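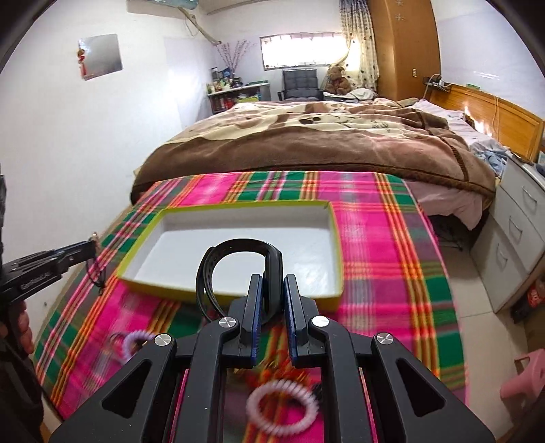 Una de las pinzas de mano cierra sobre una pulsera o reloj de correa perforada, encima de la tela de cuadros.

Altaron compara almohadillas y cámaras de pinza con gomas, horquillas y pulseras

Neves, jueves 27 de noviembre – Segunda ronda de pruebas de Altaron con pinzas manuales de dos dedos. Esta vez fuera del taller, en un dormitorio normal, con luz de ventana y todo encima de la cama. Se comparan almohadillas, posiciones de cámara y dos versiones del controlador de Jastari. Resultados parciales, quedan sesiones por delante.

La primera ronda fue en agosto, sobre mesa blanca y con piezas rígidas. Cubos, tapones, cosas así. Todo salió demasiado bien, según reconoce la propia empresa en su nota, y de ahí el cambio: objetos blandos, pequeños, con agujeros, que se enganchan entre sí. Coleteros de espiral, gomas con adorno, horquillas metálicas, pulseras. La lista completa suma 64 objetos.

Cada operador trabaja con dos pinzas, una por mano. Coger, levantar, soltar en la tapa de una caja. Y vuelta a empezar. La empresa habla de más de 3.000 agarres grabados entre las dos rondas, con video de la cámara de cada pinza y la apertura de los dedos sincronizada.

Lo que se sabe de momento:

Almohadillas. La texturada gana a la lisa en casi todo lo que es goma o tela. Con las horquillas planas, empate. Las lisas resbalan menos de lo esperado en metal, pero dejan caer los coleteros de espiral cuando se cogen por una sola vuelta. Altaron probó además una tercera almohadilla, más blanda, retirada a media ronda por desgaste en el borde. No hay cifras publicadas de esa.

Cámara. Dos posiciones, una alta y otra pegada a la base de los dedos. La baja ve mejor el contacto pero la propia pinza tapa buena parte de lo que queda cerca. La alta da contexto – la otra mano, la caja, el resto de objetos – y pierde detalle en las puntas. La nota no elige ninguna. Los operadores prefieren la alta, parece que por comodidad: la baja obliga a girar la muñeca para no perder el objeto.

La luz, un problema aparte. Ventana de frente y la exposición automática se va. En varias tomas de la mañana los objetos oscuros quedan sin detalle, y hubo que repetir una tanda con la exposición fija. Lo mismo con los brillos en las superficies blancas. 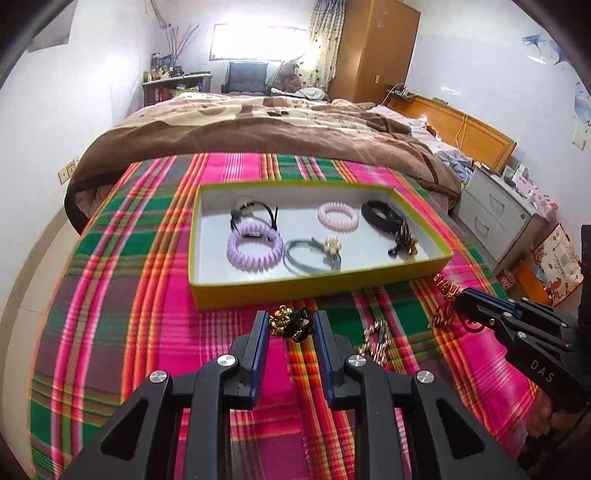
El fondo de cuadros también se discutió. Una tela con tantos colores complica la segmentación, y el equipo de visión pedía algo liso al menos para la mitad de las tomas. Se quedó la manta. El argumento: los modelos que salgan de estos datos irán al proyecto Mukon, pensado para ordenar en casas, y en las casas hay mantas.

Controlador. Aquí la diferencia más clara, siempre según Altaron. La versión vieja de Jastari registra la apertura con un retardo que varía de una toma a otra; la nueva lo mantiene estable, aunque tarda más en arrancar y pide calibrar cada vez que se cambian los dedos. Jastari confirma lo de la calibración y dice que trabaja en ello. Sin fecha.

Para la comparación se fijaron 100 repeticiones por combinación de almohadilla y cámara, con el mismo juego de objetos y el mismo orden. El orden importa: al principio se dejaba a gusto del operador y casi todos empezaban por lo fácil. Esas tomas no cuentan en la tabla final, aunque se guardan.

Los fallos más repetidos son tres. Coger dos gomas a la vez. Enganchar un adorno en el hueco del dedo y no poder soltarlo. Y empujar la horquilla en vez de cogerla, sobre todo sobre tela, que cede y deja que la punta se hunda. Para esto último se estudia un dedo con la punta más fina, ya diseñado pero aun sin fabricar.

Queda por ver cómo se traslada todo al brazo. Las pinzas de la prueba se llevan en la mano, y Altaron quiere montar después los mismos dedos en un brazo fijo para repetir una parte del recorrido. De precios, nada. De apertura de los datos, tampoco: la empresa lo «está valorando», misma frase que en agosto.

La próxima sesión se hará también en Neves, con cocina y cubiertos. Actualizaremos esta informacion cuando se publique la tabla completa.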